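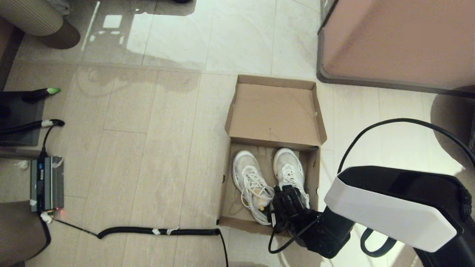
# Getting a Cheap Antenna Tracker to Talk to a Modem

Networks Lab, final project write-up, 2/23/25

So the assignment was to pick a link that drops out and make it drop out less. I picked the point-to-point radio link between the Vomau building and the field station out at Long, because I'd already spent most of the fall complaining about it and figured I should put up or shut up. The link is a 5 GHz bridge with a directional dish on each end. The Long end sits on a mast that sways like crazy when the wind picks up (you can hear the guy wires from the parking lot), and every time it sways far enough, the signal dips and everything behind it gets choppy.

My plan was to put the Long dish on a small motorized mount and have the mount listen to the radio. If the signal falls, nudge the dish, see if it got better, keep going. Simple, right? It took me way longer than I wanted.

## What I used

- The existing bridge radios, which will give you signal strength over SNMP
- A Jilora pan mount with a serial port
- A single-board computer in a weatherproof box
- Dristov, the little message broker we used in the second lab
- A lot of zip ties

The mount only pans, it doesn't tilt. I knew that going in, but I didn't think hard enough about it, and I'll get back to that.

## How the messages work

I started out with the radio script calling the mount script directly. That was fine on my desk and awful on the roof, because the serial port would hang and take the whole thing down with it. So I split it up. One process polls the radio and publishes the signal reading to Dristov. A second process subscribes to those readings and decides whether to move. A third one owns the serial port and does nothing else. If the serial process dies, it gets restarted and the other two never notice.

The messages are plain text, one line each, with a sequence number, a timestamp and the value. I thought about doing something binary and compact, but a line is tiny compared to what the link carries, and being able to read the log with my own eyes saved me so many times!

My first polling interval was 300 milliseconds. The radio did not love that. It started returning the same stale reading over and over, so my code would move the dish, see "no change," and move it again. I had the dish pointing at a tree at one point. I slowed the polling down to 700 milliseconds and made the decision process throw out any reading that came in before the mount finished moving. That fixed the tree problem.

## Testing

I did two kinds of runs: bench runs with the dish on a cart in the hallway, and real runs on the mast. The hallway ones were mostly good for finding bugs, since there are reflections off every wall in there and the numbers don't mean much.

On the mast I logged 57 dips over the whole test period, counting a dip as any time the signal fell under my threshold and stayed there for two polls in a row. With the tracker on, a bit over half of them recovered before the bridge dropped to a slower rate. The rest were either too fast for the motor or (I'm pretty sure) the mast rocking forward and back, where panning can't help you at all. That's the tilt thing. I should have bolted an accelerometer up there in the first week and found out which way the mast moves before I bought a mount.

I also had to add a dead zone so the dish would leave small wobbles alone. Without it the motor ran constantly and got pretty noisy.

## Stuff I'd change

I want a mount with tilt, obviously. I'd also like to use both radios' readings, because right now I only look at the Long end and the Vomau end sometimes sees a dip a moment earlier. Sending that reading over the same link that's failing is kind of a silly problem, so it would need a backup path, maybe a slow low-frequency radio.

The tracker is staying on the mast through May so I can collect more windy days. Code and logs are in the course repo under my section folder. The wiring diagram in there is out of date, the power lead moved to the left terminal.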